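Subject: Re: [teleop-users] Re: hand guiding vs. remote for bin picking, which one for the first set?
List: teleop-users
In-Reply-To: message in thread "hand guiding vs. remote for bin picking"

On the list, the Plorley group wrote:

> We are setting up a bin picking cell and have to choose how to record
> the first demonstrations. Two options on the table. (a) Put the arm in
> free drive, take it by the wrist and walk it through the pick. (b) Drive
> it from a leader arm at a separate desk. We tried (a) for an afternoon
> and the joint traces look clean, but the policy trained on them stops
> above the object and hovers. Is this a data problem or a method
> problem? Also, how many episodes before it is worth training at all?
>
> Second question. Our operator closes the gripper with a foot pedal, so
> it is either open or closed. Does anyone record a continuous width?

Taking these in order.

The hover is most likely in the data, and it is there because of the method. When you guide by hand, you stop the arm above the object, let go with one hand, find the gripper button, check the alignment, and then go down. That pause gets recorded. At the pause the arm is still and the view barely changes, so the most common next action for that view is "stay put." The policy learns it well. Plot end effector speed against height above the bin floor for your existing episodes and look for a pile of near-zero samples at one height. If you find it, trim those samples and retrain before you record anything new. It takes an hour and may fix most of it.

There is a second problem with hand guiding that trimming won't fix. Your hand and forearm are in the camera view for every training frame and absent at run time. Some people replay the joint trajectory with no one in view and record the camera on the replay. That works for free-space motion. It works badly in a bin, where the objects have to be put back exactly as they were or the replay closes on air.

We used both methods on the Dristex cell and ended up with remote control for everything inside the bin. Hand guiding is still what we use to teach the fixed points: home, the pose over the bin, and the drop pose.

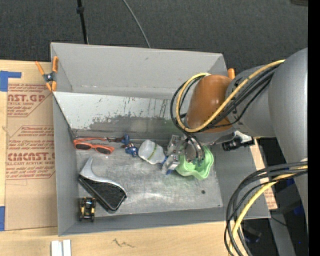 The next thing to settle is clutter. Our first set was recorded with one object at a time, 34 episodes per object, and the result fell apart as soon as two things touched. The second set had mixed contents from the start: rigid things, packaged things that shine, thin things, things with a hollow the fingers can get into. We let the operator pick in any order but required that the target be named before the arm moved, and we logged the name with the episode. Without that label you can't separate a bad grasp from a good grasp on the wrong object.

Clear packaging deserves its own note. Depth returns on film and clear plastic were poor enough on our sensor that we dropped the depth channel for those items and trained on color only. The operator was also worse on them. At the remote desk there is no good cue for how far the fingers are below the top of the item, and people tend to go down until something moves. If your leader arm has force feedback, turn it on for these. If it has none, add a second view from the side.

On episode count: our combined set was 543 episodes after filtering. I would not read much into that figure, as the first useful policy came from a good deal less. Train early and train often. A policy that fails in a consistent way tells you what to record next.

On the pedal: record the width. We began with open/closed as well, and it hurt us in two ways. The fingers always opened fully, so they hit the wall or pushed the neighboring object over on the way in. And the closing event was a single sample, easily lost when we downsampled. A trigger or slider mapped to commanded width costs very little. Log the commanded and measured widths as separate channels. The gap between them while holding something is a usable grasp signal, and we now use it to flag empty grasps without anyone watching the video.

Other settings that mattered here:

Scale. We run leader to follower motion at 2 to 1 inside the bin and 1 to 1 outside it. The switch happens at a fixed height and is blended, otherwise the arm jumps.

Walls. Set a software limit just inside each wall and let the operator feel it or hear it. Rubbing along the wall in the demonstrations gives you a policy that does the same.

Cables. Wrist cables need slack for the full range of wrist roll, and you have to check the slack at the bottom of the bin too. Ours pulled at one extreme, and the operators learned to avoid that side without telling us. It showed up as a hole in the data.

Bin position. Clamp it down. If you want variation in bin position, introduce it on purpose and log it.

Operators. Use more than one. We had 4, and the differences in approach angle were larger than I expected. I would keep the operator ID in the metadata even if you never train on it.

The Pamuston post from August has a script for the speed against height plot. It assumes the Probert log layout, so change the column names if you write your own format. Units are meters and seconds throughout.

If you can put up two or three of the hovering episodes, raw and untrimmed, I will run them through the same filter and send back the plots.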